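Parkwood's short story night moves to the big hall

The Parkwood Story Evening has outgrown the library! After seven years among the bookshelves, the January event will be held in the main hall at Sonport Arts Center, with room for 110 listeners and a proper stage for the readers.

It's great news for anyone who got turned away at the door last winter. The old reading room held 60 people on a good night, and by the time the first story started there were coats piled on the radiators and people sitting on the stairs. The new hall has decent seats, a hearing loop and a bar that stays open through the break.

The format stays the same, and thank goodness for that. Writers from Sonport, Ploston and the villages in between send in a story of no more than 1000 words, on any subject, and the chosen ones are read aloud by their authors. First-timers are very welcome — last year's audience favorite, a lovely, strange piece about a ferry that kept arriving early, came from someone who had never shown their work before.
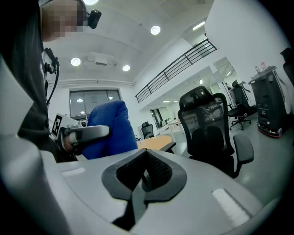 Pearce Books in Ploston is printing a small anthology of the chosen stories again, and copies will be on sale in the foyer on the night. Last year's sold out before the break, so get in line early if you want one.

Stories can be handed in at the shop or at any library desk until closing time on Sunday. Doors open at 7 p.m. and entry is free, but seats have to be booked this time through the arts center box office.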